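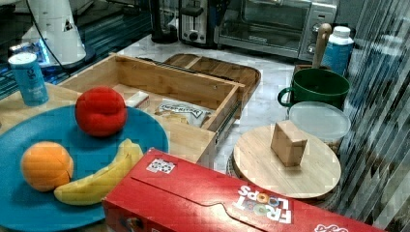

Jernell drawer organizer, 3 months in

Bought the Jernell in November to replace a Takorance that split at the corner. 43 bucks. Went together fast, no tools, one divider was a hair too long and I sanded it. Does what it should. Spoons stay put, spatulas mostly dont. 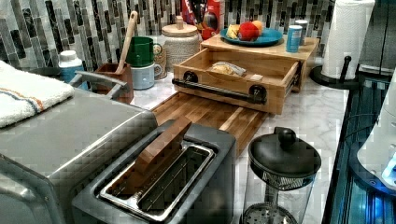 What bugs me

The rubber feet. Two came off the first week, superglued them back. Also crumbs get under the dividers and you have to lift the whole thing out to wipe. My old Abella had a solid bottom, much easier.

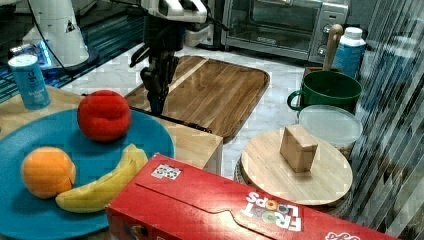
Would I buy again

Yeah probaly. The Pirnell is nicer but 200 is silly for a tray. Measure your drawer first, inside not outside. 4 stars.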